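Banport library's block lending plan promises a lot for a plastic tub

BANPORT - The town library wants families to borrow building blocks the way they borrow books. Whether the blocks will come back is another question, and the plan the library put out in May spends very little time on it.

Under the scheme, any cardholder could take home a tub of mixed plastic blocks for up to three weeks. The library says it has 60 tubs ready, bought through Susetex, a supplier of school and nursery goods, and over 2000 blocks to go in them. The blocks come in plain colors - red, teal, cream, gray - and in a jumble of shapes, with long bars alongside the chunkier rectangles. Some have holes in the face. One red block put out for a tryout on the library's marble floor had a yellow rubber band around it, and the plan doesn't say what the bands are for or whether they count as part of the set.

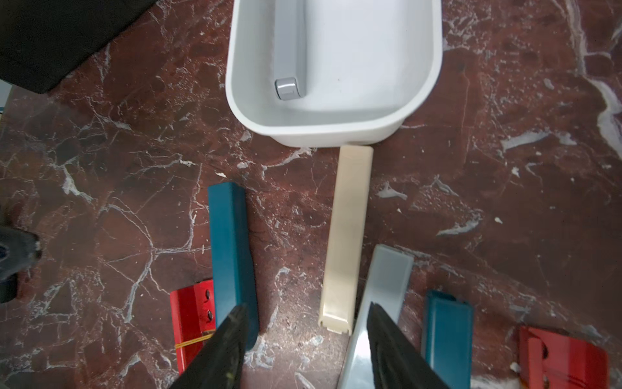 That matters more than it sounds. The library's rules say each tub must be returned "complete and sorted," and borrowers who fall short will be charged 65 cents a block. Yet no list of contents is included with the plan. A parent on their knees at bedtime, picking pieces off the floor, would have no way of knowing when the job was done.

The library's answer is that tidying up is part of the point. Its plan leans on a booklet from Trernus, a play consulting firm, which says that putting blocks back upright and grouped by color teaches children "order and patience." The booklet gives no source for this. It does have 11 pages of sorting games, most of which come down to picking a block up and putting it in the tub.

Anyone who has lived with a small child may wonder how long the upright part will last. Blocks stood on end take up less of the floor of the tub, and they do look neat. They also lean, and a tub that has to ride home in the back of a car is going to take a few corners on the way.

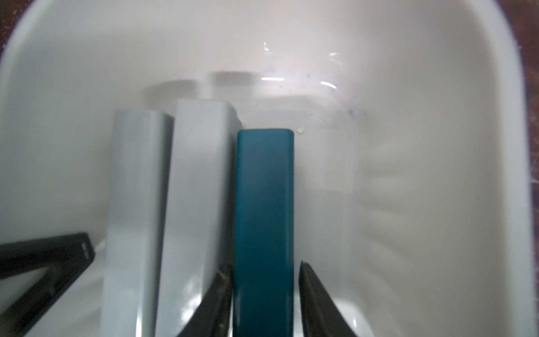 Two light gray blocks and a dark teal one standing in a white tub.

Cleaning is the other soft spot. The plan says returned blocks will be "refreshed" before they go out again, but doesn't say how, or by whom. The library's toy shelf at the Oyelaran branch was closed last year when staff couldn't keep up with the wiping down, and no new hours have been set aside for this scheme. Asked about that, the library said only that details would follow.

None of this makes lending blocks a bad idea. Good ones cost real money, and plenty of homes in Banport could use a tub for a rainy week. But the charge for lost pieces has already been worked out to the penny, while the list of pieces hasn't been written.

The library is taking comments at the front desk until the end of the month. Lending is due to start when the summer reading program does.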